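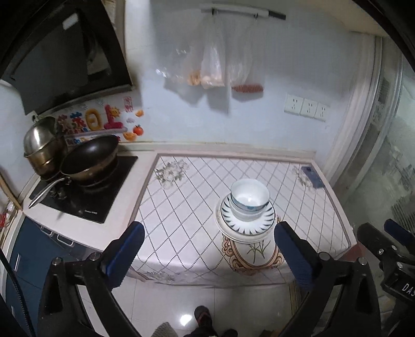
Hand grippers for recording kitchen chores – how many and what do I forget to budget for?

Posted by wamero_kitchens, Jul 17, 2025

Trying to get a purchase list in before August and I'm out of my depth. Small project, we call it Wamero. People in ordinary homes handle their own dishes with a hand-held gripper, camera on it, and the recordings go to train an arm later. No arm in this year's budget. Just the hand-held side.

Plan is 8 homes. Tasks are plates, bowls, cups, stacking and unstacking, maybe pots if we get that far. Home kitchens, so small tables, patterned tablecloths, shiny tile, stuff hanging on walls. We are not tidying anything up first.

What I can't work out:

One gripper per home, or fewer and move them round? Spares – whole units or just pads? Do I need to buy dishes or let people use their own? And storage, I have no feel for it at all.

Somebody in purchasing wants one number for the whole thing and I keep giving them a different one. Any real-world lists welcome, even messy ones.

Drenisier

Did this last year, similar size. Quick version, am on a break.

Don't buy one per home. We had 13 units for a bigger group and a good part of them sat in cases. For 8 homes I'd get five, maybe six if your homes are far apart. People do not record every day whatever they tell you at signup. Work out your recording days first, THEN the units.

Pads. Buy pads. The ribbed or textured rubbery ones are what wear, and glazed dishes are slippery so you notice the minute they go smooth. We ordered 56 pads thinking it was silly and used most of them. Order the same color and pattern for all of them, we had two kinds mixed and had to throw out a week of comparisons.

Also check jaw opening against what you want picked up. A plate by the rim is easy on paper, only needs a small opening. A bowl from the outside is a different story. Measure your widest bowl before you sign anything. And linkage screws – get the little driver and thread lock, put it on the list as its own line or it won't get bought.

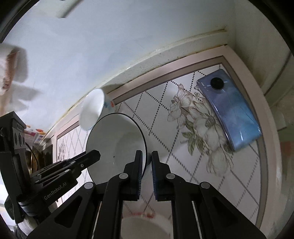
Plate on edge, rim between the fingers, small cup on its side behind it.

Plates on edge like that are where we lost the most time btw. Put more hours against those than against flat stacks. I'd plan double.

Dishes – let people use their own but keep a line for breakage. Ours was small and we still blew through it. Pay people back fast, they stop volunteering the good bowls otherwise.

Oh and cables. Spare cables, two per unit. Long enough that they aren't pulling on the wrist.

talebi_ops

Agree with most of the above, not with five units. If one goes back for repair you've lost a fifth of your capacity and repairs take as long as they take. I'd go seven. Ask the seller for turnaround time in writing, and ask whether they send a loaner. Ours didn't and I only asked after.

Things missing from your list and from that answer:

Storage. Do one full hour of recording on the real settings, look at the size, multiply by planned hours, then buy twice that. Do not work from the spec sheet. Two copies of everything so that's two sets of drives, people always budget one.

Chargers / power. Home kitchens have the outlets in odd spots and half are in use. Extension leads, cheap, get them.

Cleaning. Wipes, cloths, a brush for the pad grooves. Food gets in there. Goes between homes so it has to be clean, somebody will complain and they'll be right.

Carry cases. Proper ones with foam. Our first set went out in tote bags, we had a bent finger before the end of the month.

Time. Your purchasing person wants one number and the gear is the smaller part of it. Sorting and labeling the recordings cost us more than the hardware. We had 1,035 clips from the first round and a lot needed someone to sit and watch them. Put that in the same sheet or it gets cut, ask me how I know.

On patterned tablecloths and shiny tile, leave them exactly as they are. But do a test in two or three kitchens before ordering the full lot – tile glare under a ceiling light can force a change in camera settings and you want to know before you own seven of everything.

One more, get the price with and without the software license. We were on Atura for the uploads and the second year wasn't in the quote.

atura_user_k

just rent for the first month?? thats what we did, two units, one kitchen each, then bought. saved us from ordering the wrong jaw size. dont know about pads we never wore any out

Contact us | Community rules | Privacy | © 2025 | Back to top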